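4.2 Leveling the Tollholm shelf unit

1. Stand the unit in place with all shelves removed.
2. Turn each foot clockwise until it touches the floor.
3. Lay a level across the base and adjust the front feet first.
4. Fit the wall strap 70 inches above the floor.

Caution: Do not climb on the base.

Note: Recheck the feet after loading.

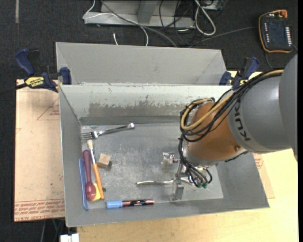 If the unit still rocks, back off the rear feet one full turn and repeat step 3.

Last updated: February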